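Household Tasks Working Group
Minutes of the meeting held 2018-01-30, Rastdale office, second floor
Chair: Albane Aubert
Apologies: the Picard side, who had the wrong room and then the wrong building

1. Minutes of the last meeting

Approved with one change. "Tidying" in item 4 now reads "moving objects to shelves." The chair feels the two are different activities and has a teenager to prove it.

2. Can it put things away yet?

The chair opened with the question the group was set up to answer in August and has been approaching carefully ever since. The current task is the bedroom shelf: pick up an item, carry it, put it in or on the unit. The Jandow team maintains that this is most of housework. The rest of the table maintained that it is most of one corner of a bedroom.

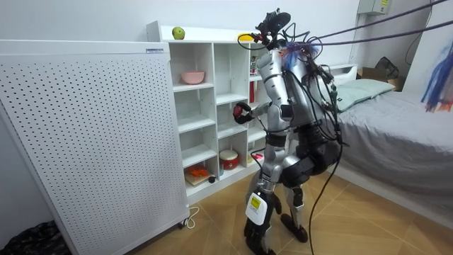 Albane Aubert was of the view that a chore only counts as done when the person who asked for it can be in another room, preferably asleep. She would not pay for a machine she had to stand next to, as she can stand next to the shelf herself at no charge. Jandow replied that dishwashers also had a bad first decade. It was agreed that no one present knew whether this was true.

The definition of "done" was put to a vote and carried: item at rest on the shelf, hand clear of it, no help from a person. Jandow abstained.

3. Pace

Jandow reported 328 attempts logged since August on the single-item task. The group asked how many met the definition adopted under item 2. Jandow pointed out that the definition was then nine minutes old and asked for time to go back through the log. Granted.

There was a long exchange about speed. Womum thinks a slow machine is fine if it works while people are out. Others felt a slow machine is fine until it is between you and the bed. No action.
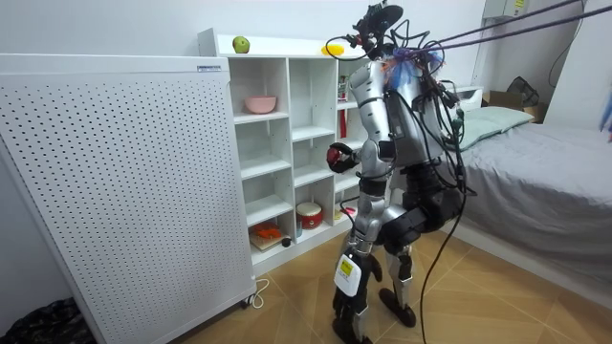
4. Soft fruit, hard fruit, other fruit

The group has been using fruit shapes for months and wishes to know when it may stop. Jandow explained that a round thing near the front of a shelf is a fair test of the hand: too light a touch does nothing, and too firm a touch sends it to the floor. Womum observed that customers own very little fruit compared with the number of socks they own. Socks to be added to the task list, over the objections of Jandow, who described them as "a research program."

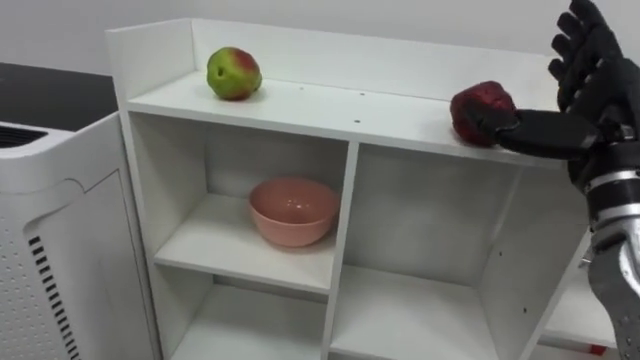
Fig. 3. Hand at the red fruit, top of the shelf unit.

5. Shop floor

Womum would like the same hand tried on restocking in its Rastdale store, which carries 688 lines, most of them in packaging that beats the staff. The chair asked whether a shop was easier than a bedroom. Womum said yes, the shelves are labeled. Jandow said no, the customers move. Both statements were minuted at the request of the speakers.

A shop trial would start after closing, on one aisle only, with cans.

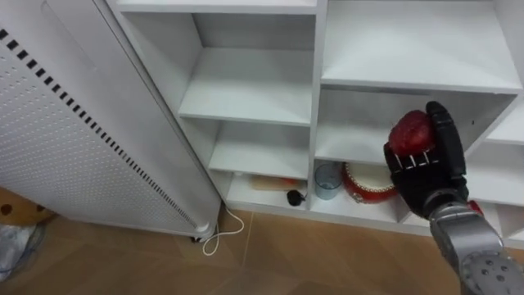

Cans were preferred to jars for reasons that the cleaning budget makes plain. Womum will supply the aisle plan and someone with a key. The question of who restocks the aisle if the trial leaves it worse was deferred, though everybody looked at Jandow.

6. Budget

Spent to date on shelf work: $3,461, not counting staff time, which the chair asked us to go on not counting. Request for a further $698 for socks, cans and a second shelf unit. Approved.

7. Answer to the standing question

The standing question is whether machines can do chores yet. Last meeting's answer was "some of one." Womum proposed "nearly." No seconder. Last meeting's answer stands.

Actions
Jandow: recount the log against the new definition
Womum: aisle plan, key
Chair: socks
Picard: find the building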